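3.2 Placement of small items against a vertical surface
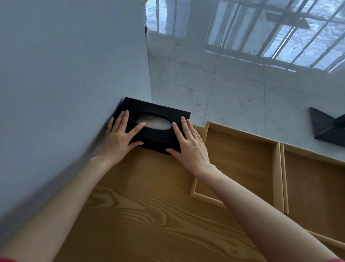 Placement was scored separately from carrying, as the two had been merged in the pilot and the merged score hid most of the variation between households. An item was counted as placed when both hands had left it and it was not touched again for seven seconds. Small pushes made before that point were treated as part of the same action – a choice that lengthens the mean duration but removes a good deal of coder disagreement.

Figure 4. Two-handed placement of a fabric-covered tissue box on a pine surface, long side along the white panel.

Of the 2337 placements coded, nearly 700 ended with the item touching a wall, panel or upright. These were coded as "flush" if no gap could be seen along the contact side, and as "near" otherwise. Soft-covered boxes raised a difficulty here, as the cloth can hide a narrow gap, and doubtful cases were passed to a second coder (Carmela Ferri) without the first code attached.

Hand use was recorded at the moment of last contact only. Following Dimitriou, we kept flat-hand pressing apart from gripping, whether one hand or both were used. The Tistow and Hivley households were coded under the same rules; the Jivarberg set was coded earlier and is reported on its own in Section 4.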